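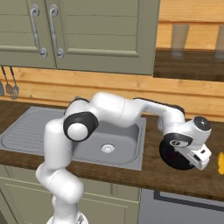 Robot club notes for kids! What we do, and how a robot arm works.

We are the Losero Robot Club, ages 9 and up. Our arm is called Burska and it lives inside a computer. No real metal, no real kitchen. It's a simulation – kind of like a video game, but with the rules of the real world built in. Things fall down. Things bump. If you drive the arm into the sink it stops dead and everybody laughs.

Why practice in a simulation? Cheap. Safe. You can mess up 1,000 times and press reset. Try that with real glasses on a shelf!

OK so, parts of the arm.

Base. The round bit at the bottom. Stays put. Everything else moves from there.

Links. The long white pieces. Like the bones in your arm.

Joints. Where it bends or twists. Look for the black caps, most of the joints have one. Your elbow is a joint. Your wrist too.

Gripper. The hand. Just 2 fingers, no thumb. Sounds useless but try it – pick up an eraser with only two fingers. Easy, right? Now try a sheet of paper lying flat on the table. Not so easy.

How does it know where to go? It doesn't, unless you tell it. A program is a list of steps. Ours for the yellow thing on the counter goes like this:

go up high, over the sink
move right
open fingers
go down slow
close fingers
lift

Forget "open fingers" and the hand just punches the thing. Triin did this on her first try and Aníbal did it on his second, third and fourth.

The tricky part is the joints all work together. Turn one near the base a tiny bit and the hand at the other end moves a LOT. Test it: hold your arm out straight and turn just your sholder. See how far your fingers went? Now bend only your wrist. Much smaller move.

So we use the big joints to get close, then the little ones to line up. Write that down, its on the club quiz.

Words to know
Simulation – a pretend world run by a computer
Program – the steps you give a robot
Reset – put everything back and start over

Stuff to try at home: be the robot! One person closes their eyes, the other gives steps to pick up a spoon. Only say things like "left a little" or "close hand". No saying "grab the spoon", thats cheating.

Bring a notebook and your login card. Lost your card? Ask Ms. Bustamante in room 541.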